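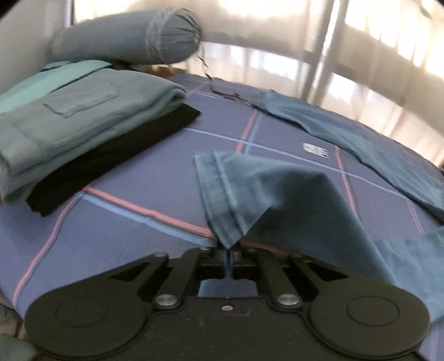 Sirkka Rantala said the planner is the easy part and cloth is where the trouble starts, because the shape you planned for is gone the moment the jaws close. I wrote that down before I had my coat off, and kept going back to it all afternoon.

So, notes from the open day at Hemmin, 29th August. Typed on the train, sorry for the mess.

Short intro talk, then straight to the laundry work. Garments on a bed, one gripper, a lot of code. Two software pieces to keep apart. Hiler is the perception side: looks at the fabric and proposes places to grab, mostly hems, waistbands, corners. Drendano takes those and plans the motion. They used to be one program. Splitting them took most of last November and, I gather, some shouting.

Hiler gives each grasp point a score. Good idea on paper. In practice the scores are too sure of themselves on folded-back cuffs, where it can't tell top layer from bottom. A person pulling at a hem feels how many layers they have. The software has to guess from the view at the fingertips, and there is no force sensing in this version. I asked why not. Cost, plus they want to see how far vision alone gets.

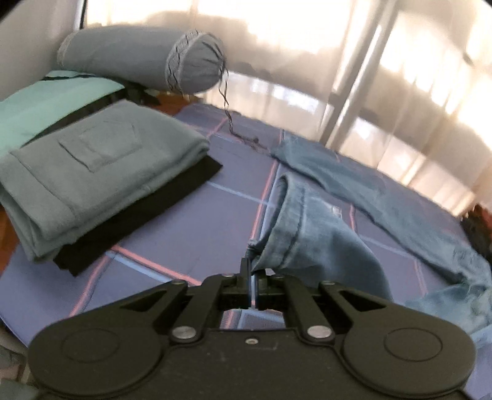

Jeans with the near cuff folded back, fingers just short of it.

Denim vs soft cloth came up again and again. Denim holds a shape, so a plan made two seconds ago is still mostly good. Soft stuff slumps and the plan goes stale. Drendano deals with this by replanning 20 times a second and throwing away nearly everything. Somebody behind me asked if that was wasteful. Answer was yes, and they don't care, the computer is bored anyway.

Training set is about 1,000 grasps, hand labeled. Smaller than I expected. They said a bad label hurts more than a missing one, and that they threw out a whole early batch where people disagreed on what counts as a hem.

Then the tooling, my favorite bit and the least crowded table. Plivora is their replay viewer. You scrub through a grasp and see the camera view, Hiler's scores and Drendano's plan on one time line. Click any moment and it shows which candidate lost and by how much. Want this at work. It opens slowly on long logs and the search box is awful, they know.

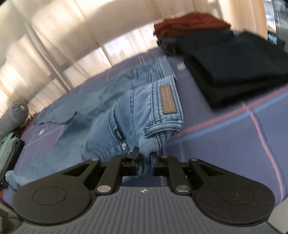 Jeans pocket side up, held at the waistband near the leather patch.

Waistbands score high, by the way. Thick, straight, lots of stitching to lock onto. Frayed hems are the opposite, loose threads throw off the edge finder and the canidate points jump about. Current fix is a smoothing filter. Rantala called it a plaster and said a proper fix is on the list.

Q&A ran over by 40 minutes. Missed the sandwiches. Still want to ask how Plivora keeps the clocks lined up between the camera and the planner, will email them tommorow.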